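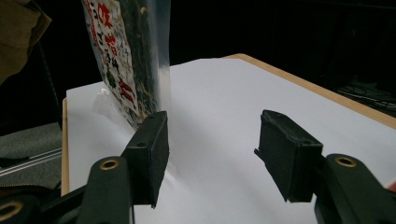

October 31, 2019

Up before six. Said the morning prayers at home and then drove over to Undcombe for the study group. Four of us at the table, which is normal for a weekday. We are still in Ruth, and we spent most of the hour on one verse in the second chapter, where Boaz tells his men to pull some stalks out of the bundles and leave them for her.

Ismael Amaral had the question this week. The law in Leviticus says the owner must leave the corners of the field and whatever the reapers drop. Boaz goes past that. Ismael wanted to know whether the extra counts as the same commandment done generously, or whether it is plain charity and falls under a different heading. I said charity. If the stalks never fell by accident, they aren't gleanings. He said the text has Ruth thinking they are gleanings, and that what she thinks should matter, at least for her dignity.

We looked at two commentaries and they didn't settle it. One of them only deals with whether the workers could be trusted to follow the order.

Coffee afterward, then home.
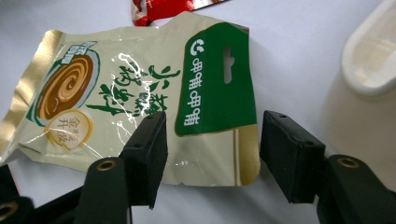
The coffee packet on the table.

Worked on my talk for Hutden in the afternoon. They asked for 400 words for the printed sheet and I have nearly 200, most of it quotation. I want to use Psalm 128, the line on eating the labor of your hands, and set it next to Ruth carrying her barley home to Naomi. I don't know yet if the two fit. The psalm is spoken to a man with a household, and Ruth at that point has a mother-in-law and no field. I may drop the psalm and stay with chapter 2.

Called Nkuna about the hall. The heating is fixed and we can have the side room again from 7 in the evening. I forgot to ask about chairs.

Read a little after supper. Went back to Leviticus 19 and noticed that the verse on the corners of the field comes right before the one on stealing. I must have read it many times without stopping there. Copied both verses into the notebook to show Ismael.

Need to return the Kaline commentary before Sunday. Bed at ten.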